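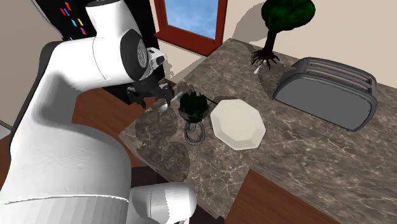

Week 4: Who Pays for Rooftop Solar?

Print this page | E-mail this page

Hi all. These are my notes from class, cleaned up a little (June 2021 version, so toss the old one). We're staying with the Clorton program because the rules are short and you can read them all in one sitting!

Start with the meter. Under net metering, the power you send out earns the same price as the power you buy. Say a home makes 100 units in a day and uses 33 of them on the spot. The rest goes out to the grid and comes back as credit on the bill. Under a feed-in tariff, all 100 get sold at a fixed price and the family buys its own power separately — two meters, two prices. 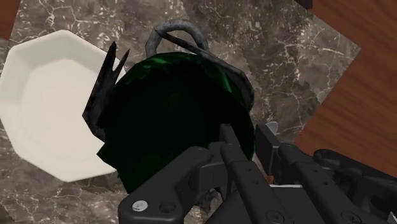

White octagonal bowl on dark marble

Now the part we argued over. The Clorton utility says the wires still cost money, even for homes with tiny bills. Hongjun Zou thought a flat monthly charge would fix it. Maybe, but it hits small users hardest, and Pedetti (the town next door) dropped its flat charge after 28 months of complaints. Read both town memos and pick a side.
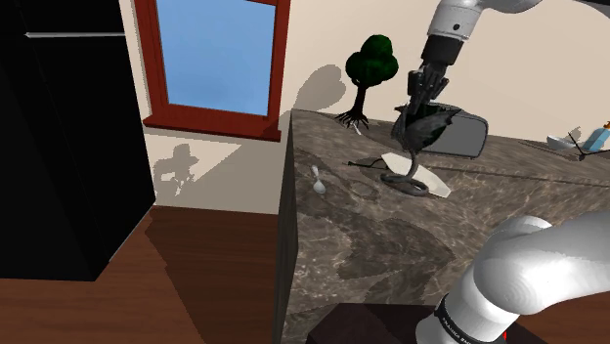 Storage changes the math again. A battery lets a home hold its midday power and use it at supper, so the export price matters less. Think of a plain blue sky with no clouds, like the one in that window: every roof in town is pushing out power at the same hour, and the grid may not want it all. Would you pay people less at noon? I would, but I'd want to tell them before they buy the panels.

For next time: the Menon reading, and problem 3 on the sheet.

Comments

Yutong Meng: Is credit carried over from June to the next month, or does it reset?

Jui-lin Su: Carried over, see the second page of the Clorton rules.

Muchen Cai: Can we do problem 3 with Pivau's rates instead? I've got their bill right next to me.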